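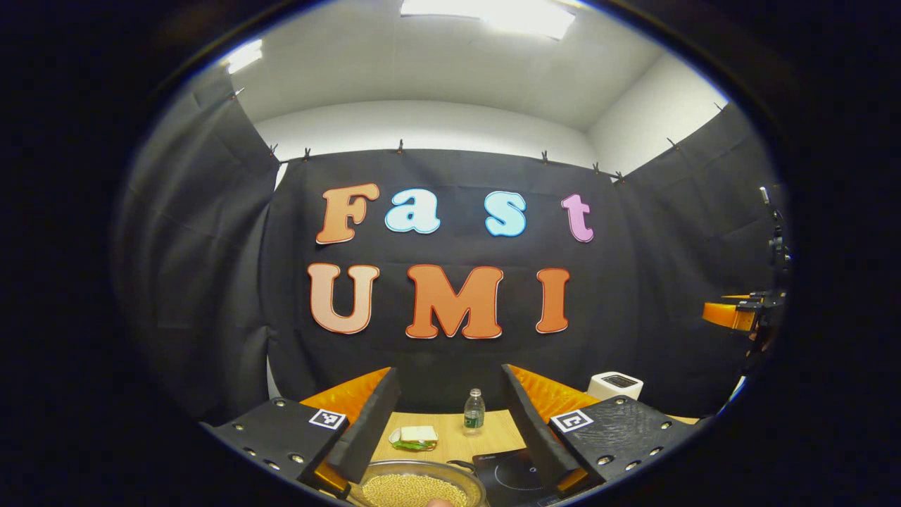 Fatico publishes good practice guide for recording kitchen tasks with hand-held grippers

23rd June – Fatico today released a free guide to good practice for teams that record household tasks with hand-held grippers and use the recordings to train robot arms. The guide covers station layout, safety around heat and food, marker checks, and the records that should be kept with each session.

The guide was drafted by Fatico with Ralley, which builds test benches, and the training company Butkienė. A draft was open for comment from October, and 119 comments were received. Most of them concerned cooking equipment and the handling of rejected recordings.

"Teams were writing their own rules and then finding they could not share data with each other," said Rasa Lapiņa, who edited the guide. "One group logged a change of finger pads and another did not. We wanted a short text that an operator can read before a first shift."

Main points of the guide:

Stations should have a plain, matte backdrop on three sides. Curtains are acceptable if they are clipped along the top and kept clear of any cooktop or toaster.

The square markers on the gripper must be clean, flat and fully visible before recording starts. A damaged marker is replaced and the change is logged.

Heating appliances stay unplugged unless the task calls for heat. A second person must be present for any task that does.

Food used as a task object is labeled as not for eating and is thrown out at the end of the shift. Loose items such as dried beans are kept in a rimmed bowl. Bottles stay capped unless pouring is part of the task.

Where a robot arm is mounted at the same station, its power is locked off while a person is working at the table.

Operators take a break after every 100 recordings. No operator should make more than 600 in one day.

Rejected recordings are kept, with the reason for rejection, until the full set has been reviewed.

The guide also includes a one-page checklist for the start of a shift and a sample consent form for operators whose hands or voices may be recorded.

Ralley tested the draft at its Sovia site, where operators completed 292 sessions under the rules. The section on marker checks was rewritten after that trial, and a requirement to recalibrate after every break was dropped. Recalibration is now required at the start of a shift and after any part of the gripper is changed.

The guide is voluntary and does not replace local law on workplace safety or food handling. It can be downloaded from the Fatico website without registration. Comments on the first edition may be sent to the editor through the contact form on the same page.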